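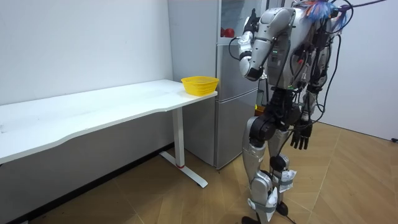
Conall Breathnach asked me, when I first showed him this setup, why on earth we score the release and the grasp separately, when anyone shopping for apples only cares whether the apple ends up where it should. He had a fair point, and it kept nagging at me all through February, so this section is my attempt at a proper answer.

4.2 Scoring the release

Most of the earlier work I read before starting treats letting go as a freebie. You plan the reach, you worry a great deal about finger placement, and then the hand opens and the trial is marked as done. I did exactly the same in our first round with Inolel (our name for the policy, see Section 3), and the numbers looked lovely. Then Renato Maglaya went back through the logs and pointed out that I'd been counting a trial as good the moment the fingers opened over the basket, wherever the fruit went next. Ouch!

So we split every trial into two marks. The grasp mark is given if the fruit stays in the hand from the pick-up point until the palm is over the basket opening. The release mark is given only if the fruit comes to rest inside the basket and anything already in there stays in there too. That second half matters more than I'd expected, as a fruit dropped on top of another one likes to bounce, and we had some lively chases across the floor in the early days.

We ran 157 trials in the main comparison, all with one arm doing the work. Of those, 19 lost the grasp mark, mostly very early in the lift. Among the trials that kept it, a further 9 lost the release mark, and those are the ones I want to talk about here. The trial sheet was frozen on 31st March and nothing was rescored after that.

What makes the release awkward is the thumb. With a humanlike hand the thumb often ends up under the fruit, taking the weight, while the other fingers curl over the top. If all the fingers open at the same speed, the fruit rolls off along the thumb and leaves sideways, and you can't tell from the grasp alone which side it'll choose. Figure 2 has the sort of hold I mean, with the stem pointing out to the side.
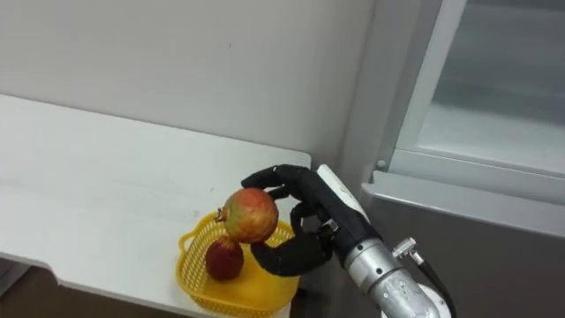 Figure 2. Apple held above the basket, thumb underneath, with another apple already inside.

Kenji Tillman suggested opening the upper fingers first and then lowering the thumb slowly, and I'll admit I was a bit sniffy about it, as it sounded like a hand-written rule sneaking into a learned policy. We tried it anyway as a baseline, called Skutell in the tables. It's slower, and it looks rather prim when you watch it, but the fruit leaves the hand in much the same direction each time. Of the 9 failed releases, 2 happened under Skutell and all the rest under plain Inolel. Both had the same basket and the same fruit, and we swapped between them within each session so that neither got the better part of the day.

I wouldn't lean too hard on this. The fruit was all apples, the basket was always open at the top, and I haven't tested what happens once the pile comes up close to the rim. Trevor Turcotte thinks the thumb rule will get worse there, as there'll be no room left for the thumb to go down into. I think he's probably right, and Section 5 has a small pilot on it.

Back to Conall's question, then. If I'd kept the single mark, defined properly this time, I'd have 28 failures in one heap and no idea which half of the motion to fix. With two marks I could leave the grasp alone and spend my time on the thumb. He still says the shopper wouldn't care.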